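Subject: Re: [trostwood-staff] Clearing tables and the new rota

> Does the Mellor work mean the dining room shifts go in
> January? Some of us at Talenville were told five posts,
> others were told none. Can we have it in writing?

No posts go in January. Five people move from clearing to the hand-held grippers, on the same grade and the same hours. The job itself is familiar: plates, bowls, stacking, carrying over.

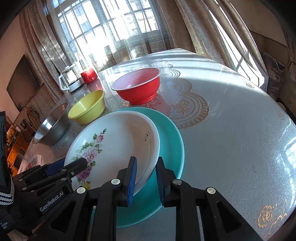 What does change is the pace. Fastach wants 200 clearances a week from each site, and Talenville did 107 last week. I have told them the target can't be met while people are also covering breakfast, so breakfast comes off the rota for those five.

Wrists are the other matter. Two people have reported soreness from the grip. Stop after 30 minutes, swap over, and put it in the accident book even if it seems minor. 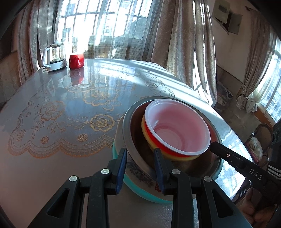
Bowls in the steel basin, two grippers at the table.

Mellor now holds 3,882 clearances from all sites. I have asked what happens to our posts once they have enough, and had no answer yet. I'll post it to this list when I do.

Rep, Trostwood dining staff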